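4. Creating a rental listing

This section applies to property managers and letting agents with an Editor or Owner account in Pemadum. Viewers can open a listing but cannot save changes to it.

Before you start, check that the building record exists (see section 3). A listing cannot be saved without a building.

4.1 Enter the unit details

1. In the left menu, select Units, then New listing.
2. In the Building field, type the first three letters of the building name and select it from the list. The street address and ZIP code fill in automatically.
3. Enter the unit number exactly as it appears on the lease. Leading zeros are kept.
4. Select the unit type. Studios must be entered as Studio, with the Bedrooms field left at 0.
5. Enter the floor area. The default is square feet. To change it, go to Settings > Region.
6. Enter the monthly rent without a currency sign or comma, for example 1000.
7. Enter the deposit. If this field is blank, the listing shows "Deposit: ask agent".
8. Select Save draft.

Note: A draft is visible only to users in your own office. It does not appear in search and is not sent to partner sites.

4.2 Write the description

1. Open the draft and select the Description tab.
2. Enter a headline. The limit is 128 characters, including spaces.
3. Enter the body text. Paste as plain text with Ctrl+Shift+V. Formatting copied from a word processor is removed on saving and can leave stray symbols.
4. Under Features, check each item that applies to the unit. Shared items such as laundry rooms and bike storage belong to the building record and are not entered again.

Caution: Do not put door codes, lockbox numbers or the current tenant's name in the body text. Text sent to a partner site may stay in that site's cache after you edit the listing.

4.3 Add photos

1. Select the Photos tab, then Upload. JPEG and PNG files are accepted.
2. Wait for the progress bar to clear before adding the next batch. Each listing can hold 25 photos.
3. Drag the photo you want as the cover to the first position.
4. Assign each photo to a room. Close views of a surface or finish go under Details and cannot be used as the cover.
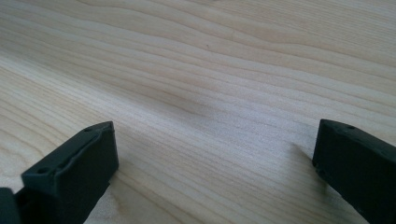
Figure 4-2. Photo assigned to Details: pale wood surface with wavy grain.

5. Add a caption if needed. Captions are shown on the listing page and in the printed sheet, but not in search results.
6. Select Save draft again. Photo order is not saved automatically.

4.4 Set viewing times

1. Select the Viewings tab.
2. Choose Open house or By appointment. You can change this later, but existing bookings are canceled when you do.
3. For appointments, enter the first and last start times, for example 10:00 a.m. and 4:30 p.m., and the length of each slot. The shortest slot is 20 minutes.
4. Assign an agent. If the agent's calendar is not connected, double bookings are not detected.

4.5 Publish

1. Select Review. Missing fields are marked in red.
2. Correct any marked fields and select Publish.
3. To send the listing to the Ostov partner feed, turn on Share with partners. The feed runs once each night.

Note: After publishing, the unit number and building are locked. To correct either one, withdraw the listing, select Duplicate, and edit the copy. Inquiries received on the original listing stay with the original.

To take a listing down, see section 6, Withdrawing and archiving.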